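Section 4: Setting Up the Table and First Use

Read this section before you plug in the Stedo countertop fryer for the first time. Keep it with the warranty card.

4.1 Choosing a spot

1. Pick a flat, level table or counter that can take heat. Painted and waxed surfaces may mark, so put a heat mat under the fryer if you aren't sure.
2. Leave a hand's width of clear space behind the rear vent and on both sides.
3. Keep the fryer away from curtains, paper towels and the edge of the table.
4. Plug it straight into a wall outlet. Do not use an extension cord.

Note: Leave an open area next to the fryer for plates. You will want somewhere to set food down as soon as the basket comes out.

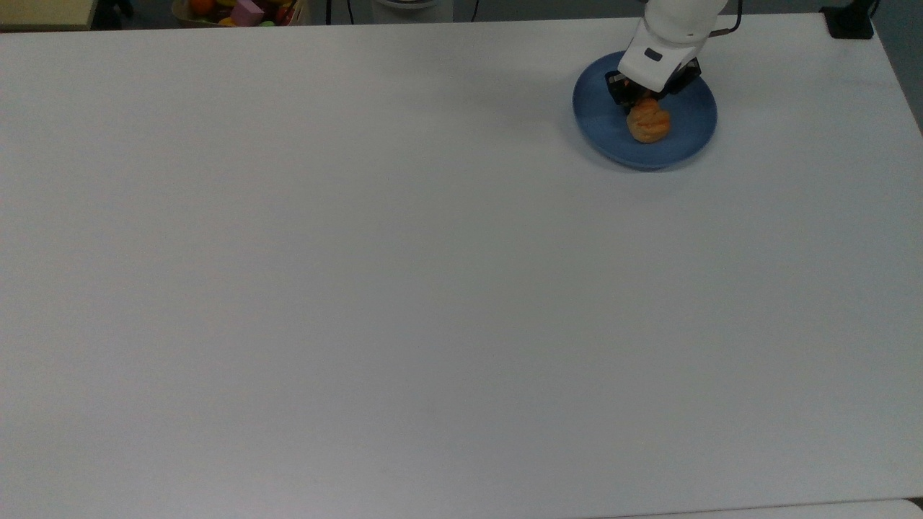

4.2 Before the first use

1. Take out the cardboard spacer under the basket and peel the film off the control panel.
2. Wash the basket and the drip tray in warm, soapy water. Rinse and dry both.
3. Wipe the inside of the fryer with a damp cloth. Never put the main unit in water.
4. Slide the drip tray in first, then the basket, and push until the latch clicks.
5. Run the fryer empty at its highest setting for 20 minutes with a window open. A faint smell during this first run is normal and should not come back.
6. Let it cool with the basket pulled halfway out.

CAUTION: The basket and tray stay hot long after the timer stops. Use the handle.

4.3 Cooking breaded food

1. Set the dial to 2 and let the fryer warm up until the ready tone sounds. The guide printed on the lid calls this setting Medium.
2. Place the pieces in one layer without letting them touch. Frozen pieces can go in straight from the freezer.
3. Spray or brush on a little oil if the coating looks dry and floury.
4. Start the timer. Turn the food once, halfway through.
5. Cut into the thickest piece to check that it is cooked through. If it isn't, put everything back for a few more minutes.
6. Lift the food out with tongs that have silicone or nylon tips — metal tips scratch the basket coating.
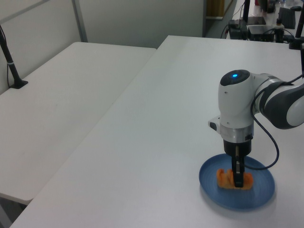 7. Let the food rest before serving. The coating firms up as it cools, and the middle will be hotter than the outside.
8. Shake loose crumbs out of the basket before the next batch. Crumbs left behind will burn and make smoke.

Note: Do not stack hot pieces on top of each other. Steam softens the breading.

4.4 If something goes wrong

The fryer won't start. Push the basket in again until it clicks, then check the outlet.

White smoke comes from the vent. Switch off, unplug, and wait for the fryer to cool. Empty the drip tray and wipe off any grease.

The food is pale on one side. The basket is too full, or the food was not turned. Cook smaller batches.

The display shows E2. The heat sensor has a fault. Unplug the fryer and contact Stedo customer service. Do not open the housing.

Cleaning the heating coil is covered in Section 5.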